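In Defense of Keeping the Letters

My uncle, Urs Wieser, wrote to his friend Balthasar Grabner every March for 16 years, and when Balthasar died his daughter very kindly mailed the whole correspondence back to us. I've been reading it at the kitchen table ever since, usually with my coffee going cold, and it has made me rather stubborn on the subject of throwing paper away.

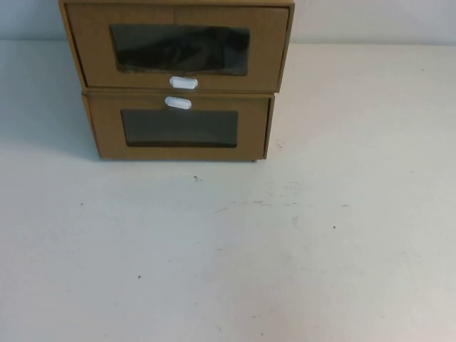 People tell me to scan it all and be done. I understand the appeal, I really do! A scan takes up no closet, and you can send it to a cousin in 3 seconds. But my uncle pressed harder with his pen when he was cross, and you can feel it with your thumb on the back of the page (the one about the Imhof boundary fence is practically braille). He also wrote up the margins when he ran out of room, so you have to turn the sheet around and around to get to the end, and by then you've spent a good while in his company.

I'm not saying keep every gas bill. I'm saying that a family letter deserves a shelf somewhere, even in a small apartment, even if it isn't opened for thirteen years at a stretch.

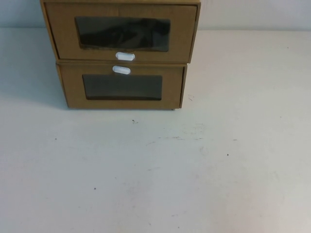 Stacked cardboard drawers, a simple way to store things.

My niece has asked to read the fence letter next, and I've told her to bring her glasses.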